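Mestell Two-Arm Teaching Station

Part no. 594-T. Ships from Prenville. Bench not included, as several customers have found out.

The Mestell is for people who would sooner show a robot a job than write one down. Two arms hang over your bench, and a matching pair of leader handles sits with the operator. Move the handles, the arms follow, and every joint and gripper position is logged until you press the pedal again. For short moves you can skip the handles, put the arms in free mode and push them about yourself. Gloves are wise. So is a snack beforehand.

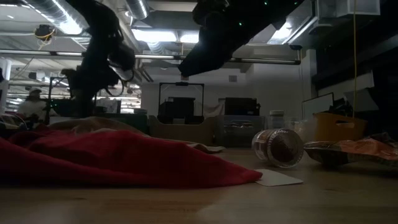 Cloth is where most new operators lose their good opinion of themselves. Start with rigid things, then bottles, then bags, and leave towels for the second week. Our trainer, Rozália Dvořáček, asks for 104 clean demonstrations of a task before anyone trains on it, and she does watch them.

In the box
Two follower arms with grippers
Two leader handles
Foot pedal (start, stop, discard)
Overhead rail and brackets
5 spare finger pads

Specifications
Rail length: 949 mm
Mounting: overhead only
Free mode: yes, both arms
Recording: joints, grippers, up to three cameras

The discard pedal is the one that wears out first. Replacements are stocked under Jirkach spares - order two.

Questions about rail fitting go to Kvido Tóth at the Prenville workshop. He will ask for your ceiling height, so measure it before you call.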